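The Long Goodbye of the Corner Store

9 min read

My grandmother kept her change in a tobacco tin and her opinions in plain view, and one of those opinions was that you should never buy anything from a person who didn't know your name. She lived all her life in Plultton, a river town with one good hill and one bad bridge, and for most of that life she could follow her own rule without any trouble at all. The butcher knew her name. So did the man with the eggs, and the two sisters at the store on the corner of our street, who also knew what she owed them and when she was likely to pay it.

I went back last winter to spend some time with the people who still run stores like that one. I had planned on a weekend and ended up staying most of January, which tells you something about the welcome and something about the bridge (it was closed again).

The first thing you learn is how early the day starts. Oleksandra Kobzar unlocks her door in the dark, turns on one light over the register and leaves the others off until the bread comes. She has run the store on Clatow Street for longer than I've been old enough to shop there on my own, and she moves through it the way you move through your own kitchen at night, hand out for the corner of the counter, foot already lifted for the step. "You sit," she told me, and pushed a stool at me with her knee. "You talk, I listen, but I don't stop."

She didn't stop. Between opening and lunch she sold milk, lamp oil, birthday candles, one mousetrap, a great many lottery tickets and a single onion. The onion went to a boy who had been sent for it in his slippers, through the snow, and who was told in no uncertain terms to tell his mother about the slippers.

Plultton had 951 people at the last count, down from well over 1,000 when I was in school, and you feel the difference most on the side streets. There were five corner stores then. Now there are 2, Oleksandra's and the one by the mill, and the mill store keeps short hours in cold weather. Everybody else drives out to Irnia, where there's a supermarket with a parking lot bigger than our old ball field, and I don't blame them for it. I've shopped there myself. The carts roll straight and the oranges are cheaper, and if you've got three kids and a paycheck that has to last, the price of oranges matters more than whether the cashier remembers your grandmother.

But there's a sort of shopping a supermarket has never been much good at, and it's the sort I did as a child, with a few warm coins and all the time in the world. You stood in front of the cookies and candy and thought it over. You picked something up, put it back, picked it up again. The sisters let us do this for what must have been entire afternoons (they had more patience than I've ever had with my own children, I'm sorry to say), and when we finally decided, they rang us up with the same seriousness they gave to a sack of flour.

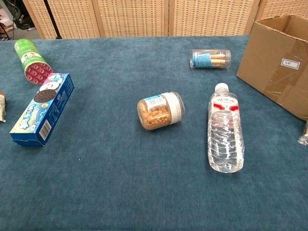
It was the deciding we came for, according to Oleksandra Kobzar, and the eating was over before we got to the end of the block. She sees it still, she told me, the same long faces and the same sudden rush to the counter, and she has never once hurried a child along, though she has hurried plenty of their fathers.

She makes very little on those sales. She makes very little on most things, in fact, and she went through the numbers with me one evening over tea with the ledger open between us. The bread nearly breaks even. The milk loses a bit. What keeps the lights on is the tickets, the coffee, and a small back counter where she takes in parcels for people who work all day in Ngata and can't be home for a delivery. The parcels were her daughter's idea, and she fought it for a year. Now there are shelves of them where the canned peaches used to be, and people who come for a parcel tend to leave with a loaf.

Then there's the book, which is the thing I'd most wanted to ask about. My grandmother was in the sisters' book, and half our street was in there with her. Oleksandra still keeps one, a green school notebook with a rubber band around it, and the rule is that you have 90 days. I asked what happens after 90 days. She looked at me for a while and poured more tea.

I thought about that look on the drive home, the long way around, past the mill store with its shade down. My grandmother's tin is on my kitchen windowsill these days, and I've gotten into the habit of dropping my change in it. Next time the bridge is open, I'm taking it to Clatow Street with both of my kids, and I'm going to let them stand there as long as they like.

We use cookies to improve your experience on this site. By continuing to read, you agree to our cookie policy.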